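An afternoon at the Ridgeway open day

I went along to the robotics open day at Ridgeway in August, mostly because Sunita Tillman had a spare ticket and it was raining. I'd booked us on the two o'clock tour, which covered three rooms. The first was all posters. The second was the one I'd come for, where a robot arm was being used to pick up toy food and tableware from a white table.

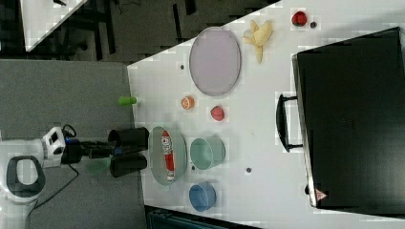
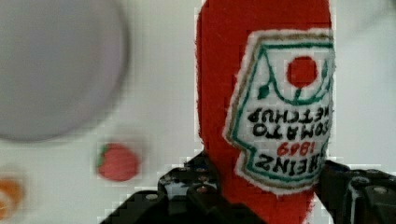 The person running that room was Delphine Pruitt, who has worked on the project for a bit over two years. They call it Muritz, after a lake she said, though she didn't know who picked the name. Someone at a desk behind us was steering the arm by hand for the first part of the session, and every attempt was being recorded. Later the arm is meant to do the same sort of job by itself, using what was recorded.

I'd expected it to be quicker. The arm comes in low, stops, shifts a little, stops again, and then the fingers close. Delphine said they keep the speed down on open days and that it isn't much faster the rest of the year. A good operator gets through 35 attempts in an hour. By the time we arrived they had done 82 that day, which she seemed pleased with, as the morning had started late with a loose cable.

There is a small camera down by the fingers, and I found that view much more use than standing at the table. From where the visitors stand you mostly see the back of somebody's coat. On the screen you can tell how the thing is being held and whether the fingers have got it by the middle or by one end.

Somebody asked about soft toys against hard ones. The answer was that soft ones are easier to hold and harder to put down neatly, because they change shape when squeezed. Hard, round fruit has the opposite problem and rolls off if one finger touches first. Bowls are picked up by the rim. Sunita asked whether it knew what a banana was, and Delphine said that depended on what you meant by know, and then gave a fairly long answer that I only partly followed. The set they use has 224 objects in it, kept in boxes by type, and the operators swap them over between runs so that the table is never laid out the same way for long.

The second part was the arm working without anyone steering. We saw four tries. It managed two, dropped one from a low height, and on the last it closed on nothing and went back to where it started. There was a bit of a groan from the room. I was glad they left it in - I've been to demonstrations where you only get the one trick that works.

The third room was Vivham, the firm that shares the building, showing a conveyor that sorts parcels. It was very loud and we didn't stay.

Practical notes if you're going next year. Tickets are free but you need to book. The car park was full by one, so take the 38 bus, which stops by the gate. The café is run by Hindier and does a decent cheese scone. Allow an hour and a half, more if you want to have a go at steering the arm yourself. The queue for that was too long when we came out, so I can't tell you what it's like.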